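Sorting by fiber, one shirt at a time

May 1, 2025

Textile sorting lines are usually described in terms of throughput. Sosina Dinsa prefers to talk about labels, and in particular about how often they are wrong. She manages intake and grading at Hodari, a regional plant that receives used clothing from collection bins and separates it for resale, wiping cloth, and fiber recovery. She has held the position for four years.

"The care label is a claim," she says. "It was made by somebody upstream who may have changed suppliers after the labels were printed. For resale that is a nuisance. For fiber recovery it can spoil a bale."

Hodari's recovery customers buy cotton in two grades. The upper grade allows very little elastane, because stretch fiber tangles in the carding drum and leaves small knots in the web. The lower grade is more tolerant and sells for less. Most of Dinsa's working day concerns the boundary between them.

Knit T-shirts make up the largest share of the cotton stream, and they are harder to grade than they look. The body fabric is often plain cotton jersey, while the neck rib contains stretch fiber and the sewing thread is nearly always polyester. Printing adds another material. A plastisol print sits on top of the cloth as a flexible plastic film. A water-based print soaks into the yarn and adds very little mass.

"You can usually tell by hand," Dinsa says. "Plastisol has an edge. Run a thumbnail across it and you feel the step. Water-based ink you mostly don't feel, unless there is a lot of white in it."

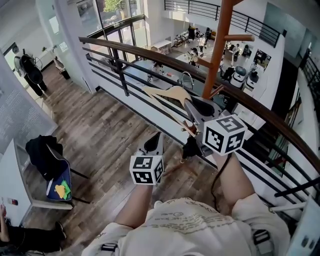 Reading time: 4 min

The plant's rule on prints is based on area. A small chest logo is ignored. Lettering in rows over the upper front is measured against a card template, and if the print falls outside the window the panel is cut away or the garment drops a grade. Full-front plastisol goes directly to wiping cloth. Dinsa wrote the rule herself and considers it crude.

"Area is a stand-in for mass," she says. "Thin lettering has a lot of open space in it, so the template overstates it. I accept the error. A grader can use a card in a few seconds and the result is the same on every shift."

Fiber content is checked with a near-infrared reader, a Rolter bench unit that replaced an older Ghumman handheld. The reader compares reflected light with a library of known fabrics. Dinsa lists its limits without being asked. Very dark dyes absorb most of the signal. Damp cloth shifts the reading. Layered fabric gives the composition of the top layer only, so the operator has to open the garment and read the inside as well.

Low percentages are the main difficulty. At 15 percent elastane the instrument is dependable. At 2 percent it is less so, and that is a common figure in fitted shirts. Dinsa's answer is a stretch test: the grader pulls a marked length of fabric across the width, releases it, and looks at the recovery. Plain jersey stays slightly baggy. Jersey with elastane returns to the mark.

"It's an old test and it costs nothing," she says. "We run it on anything the reader calls pure cotton that feels too lively."

Each bale carries a sampling record. For every 300 garments in the upper grade, one is pulled and dissolved in stages at an outside laboratory, which reports the residue by weight. The results come back too late to correct the bale they belong to – Dinsa uses them to correct the graders and the library instead. She keeps the laboratory sheets in a binder as well as in Rustix, the inventory software, on the grounds that the software rounds to the nearest whole percent.

Asked what she would change in the garments themselves, she gives a short list. Cotton thread in cotton shirts, where seam strength allows it. Neck ribs without elastane. Heat-transferred size marks in place of sewn polyester tags, provided the mark survives washing.

On digital labels she is reserved. A code that identifies the fabric would help only if it were still readable at the end of the garment's life and if the data behind it matched the cloth.

"If the record is copied from the same sheet as the care label, we have the same error in a faster format," she says. "I would still want the lab sample."

Hodari will revise its print template in May. The new card has a second window for open lettering, with a higher area limit, and the old cards will be withdrawn from the grading tables on the same shift.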